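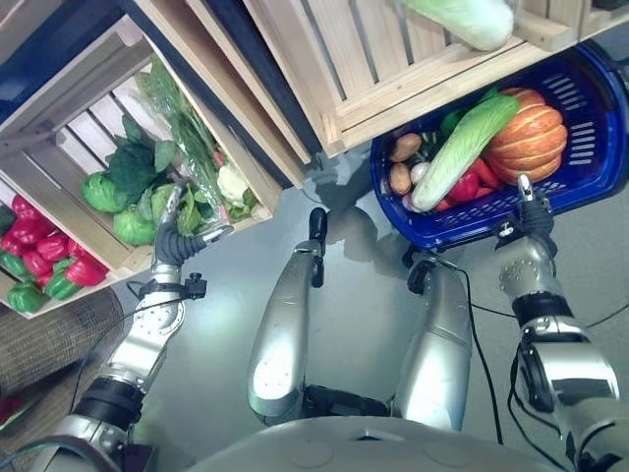

Play Vegetables Wanted for the August Market Corner

Our pretend market at the Stiltport children's room is getting a proper refresh this summer, and Florence Lachance has asked me to put the word out well ahead of time, so please bear with me while I go through it all.

Artificial produce comes first. Cabbages, pumpkins, peppers, potatoes and onions are all very welcome, and so is anything leafy, which the little ones love to pile up and "weigh" for their grandparents. Pieces can be a bit faded or scuffed – that only makes them look more like the real thing – but please leave out anything small enough to go into a toddler's mouth. Grapes on wires are out as well, I'm sorry to say, after last year.

We would also be glad of wooden produce crates, the slatted kind, sanded if you can manage it. Florence has a sander and an endless supply of patience, so rough ones are fine too if you leave them with her at the Fakthorpe Road door. Plastic shopping baskets are wonderful, and the smaller the better for our shoppers, some of whom are not much taller than the crates themselves!

If you'd like to help set up, we'll be sorting everything by kind, giving each vegetable its own compartment and writing new price cards in big friendly numbers. Last summer a pumpkin cost 20 cents and a cabbage 40, and I see no reason to let inflation into the children's room. Children are welcome to come along and try out the shopping while we work. They have strong opinions about where the potatoes belong, and they are usually right.

Donations can be dropped off any day before 7 in the evening. Please put your name on a slip of paper inside the bag so that Florence can write you a thank-you note.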